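Re: [sim-users] cabinet door won't let go

Hi all,

Picking up the door thread again with renders from the kitchen run in Nindero. Gripper view first, then two from the body with the door open: 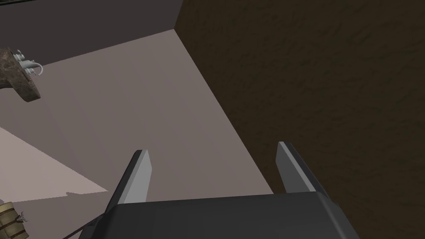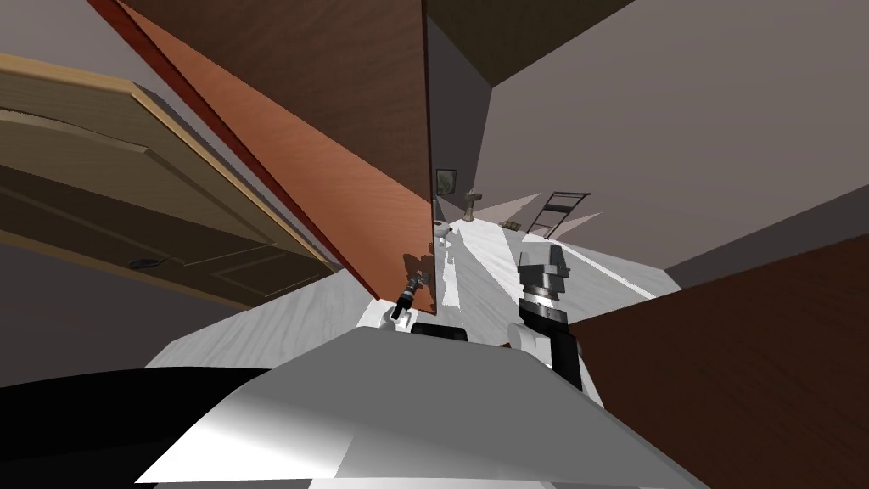
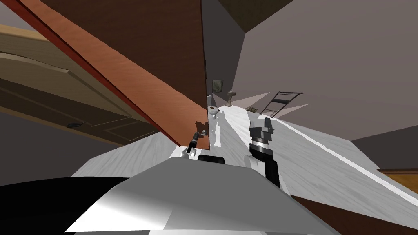 Posted by Chaminda Uddin to the sim-users list, June

Sinéad Kinsella wrote:
> Are you sure it's the contact solver? We had the same
> thing at Olbridge and it was a collision mesh poking
> out past the wood. What step does it blow up on?

Step 3369, every time, same seed! I let it go past 3000 and was ready to call it fixed, and then the contact force on the left gripper went through the roof and the safety stop tripped. The limit is set at 70 newtons, so at least that part works.

I did check the mesh after your note (thanks, I'd never have looked there) and the door's is fine. The left fingers' mesh is fatter than what gets drawn, though - enough that the planner thinks it has clearance near the bottom of the door when the solver says it's already touching. I shrank it and got 20 clean runs, then a bad one.

So I'm only half happy. I don't want this policy going on the real arms at Viltbridge until I know what that last one was. Has anybody on the Petridis build seen a stop like this with the right arm just parked upright? Logs if you want them - they're big.

Chaminda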